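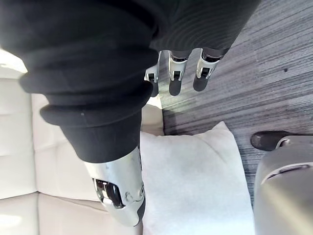
New bedrock map of Ellow Ridge moves the Zakis fault east

KOLLVILLE, 28 June 2022 — A revised bedrock map of Ellow Ridge and the valleys on either side of it has been released for public review. The map replaces a reconnaissance sheet that was compiled mostly from road cuts and aerial photographs, and it changes the position of the main fault on the ridge, the extent of the quartzite that forms the crest, and the classification of several slope deposits above Kollville.

The work covers 100 square miles. It was led by Dale Després, a structural geologist, and draws on 149 field stations where rock type, layering and fracture direction were recorded. Most of the stations are on the upper slopes and along stream beds, where soil cover is thin. The lower western slope is still poorly exposed, and contacts there are drawn as dashed lines.

The largest change concerns the Zakis fault. On the old sheet the fault follows the floor of Idahosa Creek, running straight from the northern edge of the map to the gap south of Kollville. The authors of that sheet appear to have placed it there on the basis of the valley's shape. The new map puts the northern part of the fault east of the creek, partway up the flank of the ridge, and joins it to the creek only near the gap.

Evidence for the new position comes from a band of crushed and re-cemented rock that can be followed between stream crossings. Gneiss lies on the upper side of the band and metamorphosed sandstone on the lower side. Small folds in the sandstone lean to the west, which fits with older rock having been pushed up and over younger rock from the east. Under the old interpretation the same contact was shown as an ordinary depositional boundary, with the gneiss at the base of the sequence. That reading required the whole section to be upside down on the western flank, and cross-bedding measured at 3 stations shows that the sandstone there is right side up.

"The creek follows a weak layer in the sandstone for most of its length," Després said. "It was reasonable to draw the fault in the valley with the data they had. Once you walk the tributaries, the gneiss shows up in the wrong place for that."

The fault is considered inactive. It formed during mountain building in the Paleozoic and shows no sign of offset in the stream gravels that cross it. The report that accompanies the map states that the change in position has no bearing on the seismic hazard rating of the area. It does affect groundwater. Fractured rock along the fault zone carries more water than the gneiss above it, and the line of springs on the west flank, long treated as a minor curiosity, matches the mapped trace closely. Well drillers working in the upper part of the valley have been using the old sheet to choose sites, and the report recommends that they switch to the new one.

Quartzite on the crest is the second revision. The previous map shows a single continuous cap from the north summit to the south knob. The new map divides it into 2 separate bodies with a saddle of mica schist between them. The schist weathers faster than the quartzite and accounts for the low point in the ridge line where the old wagon road crosses. Després and the field crew interpret the two bodies as parts of one layer, folded into a trough and later cut through by erosion at the saddle, where the fold axis rises.

The quartzite itself is described as light gray, medium-grained and thickly bedded, with scattered layers of small pebbles near its base. Jointing is strong and nearly vertical. Blocks that separate along the joints supply the boulder fields on both sides of the crest. The report notes that these fields extend well below any present cliff and that many of the boulders carry a complete cover of lichen and have soil and trees established between them. They are attributed to freeze and thaw action under a colder climate. There is no evidence that glaciers reached the ridge.

Slope deposits above Kollville have been remapped in more detail than the rest of the area. On the old sheet all loose material was shown in one color and labeled colluvium. The new version separates boulder fields, debris fans, stream terraces and general slope wash. Debris fans are mapped at the mouths of the steeper hollows on the west side. Their age is unknown. Soil profiles in a bank cut through the largest fan show several buried surface layers, so the fan was built in stages, with long pauses between flows — long enough for soil to develop each time.

The fan boundaries are expected to draw the most attention during review, as part of the town's northern street grid lies on one of them. The report is cautious on this point. It says that a mapped fan indicates where debris has come to rest in the past and should not be read as a forecast. A separate study using dated organic material from the buried soils would be needed to estimate how often flows occur. Samples have been collected but have not been submitted to a laboratory.

Elevation data for the base map came from an airborne laser survey flown with the leaves off. The resulting surface model shows features that are hard to see on the ground under rhododendron and second-growth forest, including old logging grades, low scarps and the edges of the fans. Every scarp picked from the model was to be checked in the field. A few on the northeast side could not be reached because of access limits on private land, and these are marked with a query on the map.

Two questions are left open. The first is the age of the gneiss, which has been assigned to the basement complex by comparison with similar rock farther south and has not been dated directly. The second is the southern end of the Zakis fault. Exposure is poor past the gap, and the crushed zone is lost under terrace gravel. The map shows the fault ending at the gravel with a question mark. It may continue to the south, or it may die out in a fold that is visible in the quarry on the far side.

The review set consists of the map sheet, two cross sections, a table of station measurements and the written report. Paper copies can be viewed at the Kollville public library during normal hours. Written comments on unit names, contacts and fan boundaries will be accepted until the end of August, after which the sheet will be revised and the digital line work released. Landowners on the northeast side who are willing to allow access for the remaining scarp checks are asked to leave contact details at the library desk.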